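Taretti sorting cell, software working group
Minutes of the meeting of 2024-12-02

Present: control, perception, planning and tooling leads. Apologies: none received. The minutes of the previous meeting were accepted with one correction to item 4 (Rajan is the planner branch, not the release branch).

1. Simulator

Tooling reported that Hekeo now loads the tabletop layouts directly from the task file. The old conversion script is to be removed from the repository. Randomized lighting is switched on by default. Control asked for a fixed seed option so that a failed run can be replayed; tooling will add it as a command line flag.

2. Perception

The segmentation model was retrained on 300 rendered wrist views. Masks on the hex nuts are clean on bare wood. They break up where an arm shadow crosses the table, and the hard, stepped shadow edges are sometimes returned as object boundaries. Tooling believes the shadow map resolution is too low and will raise it before the next training set is rendered. Perception will not tune around the artifact in the meantime.

The bin labels are read in the upright position only. A rotated letter currently gives no result. Agreed to rotate the label crop to match the bin pose before it goes to the reader.

The wrist view used for the discussion was rendered in Hekeo with the current default settings.
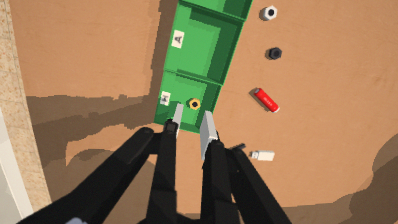
Fig. 1. Simulated wrist view, gripper open, yellow nut in the compartment nearest the fingers.

3. Planning

Rajan checks clearance against the outer envelope of the bin and so rejects any grasp inside a compartment. Planning proposed modeling the walls and cross-dividers as separate collision bodies. Planning time goes up by 20 ms per query, which control can accept. Proposal adopted.

There was some discussion of whether the outer linkages should be included in the check at full width when the gripper is open. Left as is for now. To be reopened if contacts with the bin rim show up in the logs.

4. Control

The Plollari controller drops the last waypoint when a new plan arrives during finger closing. Cause found in the queue handling; the fix is under review. Finger pad contact threshold stays at 2 N.

5. Actions

Tooling: seed flag, shadow map resolution, removal of conversion script.
Perception: label crop rotation.
Planning: divider collision bodies merged into Rajan.
Control: Plollari queue fix, with a regression test.

Next meeting in January, date to be set by tooling.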